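7 April 2022

So I finally made it to the open day at the Malluvholm velodrome, and I'm still buzzing! I drove over from Steltthorpe with a bagel on my lap and got there way too early, which meant first pick of the loaner bikes (mine was a blue Rerkico with no brakes, naturally).

The track is 319 meters around, an odd length they kept from the old running oval. Standing at the bottom of the banking, I thought no way. After 11 laps on the flat part I crept up to the blue line and squealed, out loud, in front of kids.

They let us poke around the workshop too, and the Mabula club had coffee going by the infield. A beginner block is 2 evenings, and they've been running them since January.
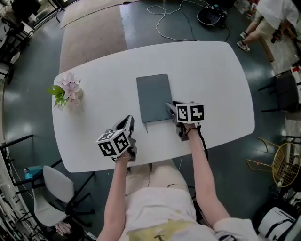
Bernardo Aguiar told me I'd been looking down at my front wheel the whole time, and that if I looked through the turn the bike would hold its line a lot better. I signed up for the next block before I left.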